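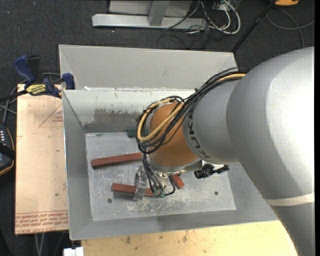
PARKEL, December 23, 2018

2 min read

Hilleo opens evening courses for adults who return to study

Hilleo, the adult learning center in Parkel, informs that registration is open for its new program of evening courses. The program has 39 courses and 330 places, and it is meant for people who left school early or who wish to change their profession after many years of work.

The courses include basic mathematics, bookkeeping, written English, technical drawing and introduction to industrial work. Each course has 31 hours of teaching, divided in two evenings per week. Students who complete all the hours receive a certificate from the center.

In November, Hilleo made a survey among residents of Parkel and the neighboring town of Correa. It received 1,411 answers. Most of the persons who answered told that they would like to study again, but that the daytime lessons are not possible for them.

"Many of our students come to us directly from work, and they are tired," said Danish Rizvi, director of Hilleo. "We made the lessons shorter and we start them later, so they have the time to eat something before."

The lessons will take place in the Torus building, on the second floor. The entrance is from the parking side. Registration is made in person at the front desk, with an identity document. The fee can be paid in two parts. Persons without employment pay half of the fee.

The list of courses is available at the front desk and in the public library of Correa.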